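April
Cormac Mac Giolla

# microwave-grippers

README for the appliance subset of the Grundholm bench comparison

Read this before quoting anything from the results file. The set was recorded to find out whether the Coltum gripper is worth the extra money over the Barbieri one when a two-armed bench has to work a kitchen appliance. My own view is that it doesn't settle the matter, and I ran most of it.

## What is in it

1000 episodes on one microwave. 615 used the Barbieri jaws and the rest used the Coltum jaws. The lopsided split is down to the Coltum pair arriving late, and I have not trimmed the larger half to hide it. Both pairs ran on the same arms with the same Zurkell controller, firmware untouched between swaps.

Each episode has joint positions, jaw opening, a chest-height camera view and a pass or fail mark. The tasks are:

- press the door release
- push the door shut
- press plus or minus on the adjustment strip
- press start

## Marking

I marked every episode by hand from the video. A press passes if the display or the door responds. A second jab at the same button is a fail, even if it works, and the supplier disagreed with me on that. Re-mark it if you like – the raw video is all there.

## Things I don't trust

Coltum's brochure makes a good deal of its fingertip sensing. For pressing a flat strip I could find no use for it, and the pass rates with sensing switched off sit too close to the ones with it on for me to claim a difference.

The door release flatters both grippers. It is a large target and a closed jaw will find it with poor calibration. Please don't average it in with the strips.

Jaw force was logged at 90 Hz on the Barbieri and 400 Hz on the Coltum. Anyone comparing the force curves should bring the faster one down first. Peaks in the raw files look higher on the Coltum and I suspect that is mostly the sampling.

One microwave, one bench, one operator for nearly all of it. A policy trained on this may have learned this front panel and very little else.

## Files

episodes/ has one folder per run. marks.csv has my marks. swaps.txt says when the jaws were changed and what was recalibrated, with two entries I forgot and filled in the next morning.

## Question 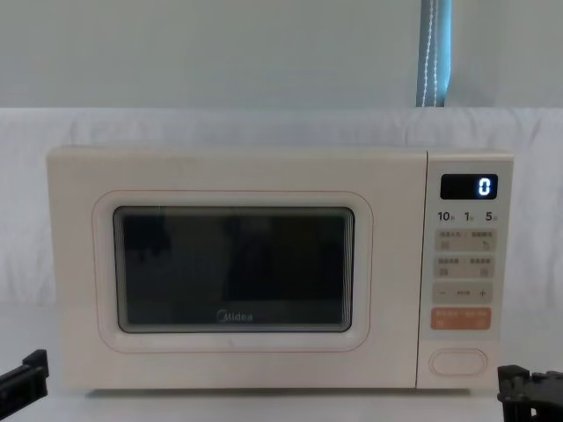

Can the two halves be pooled to train one policy?

They can, if you keep the gripper label as an input and leave out the force channel. I would still test each gripper separately afterwards.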